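Right, a thread on learning to weave baskets, as I've had a brilliant month of it and my hands hurt.

I joined the beginners' evening in Drirley in January. Seven of us, 2 hours a week, all thumbs!
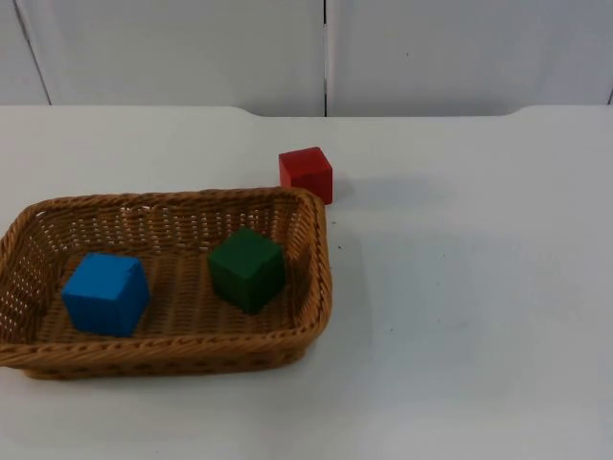

Shallow woven basket, three toy cubes.

Get a border right and the whole thing suddenly looks finished. Mine took four goes (the first unravelled on the bus to Geddes). 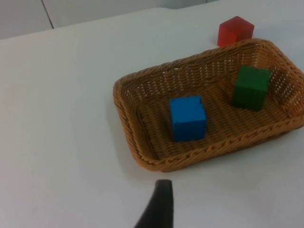 Look at that braided rim!

I'm hooked on open weave. Fewer strands, quicker to do, and the light comes through so nicely.

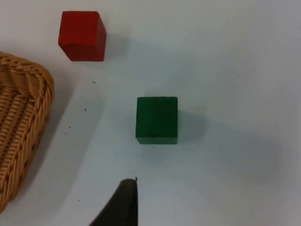
Next up is a round one with a lid. We start in April, and I've already soaked too much willow in the bath. More soon!

Last updated: Wednesday, January 29, 2020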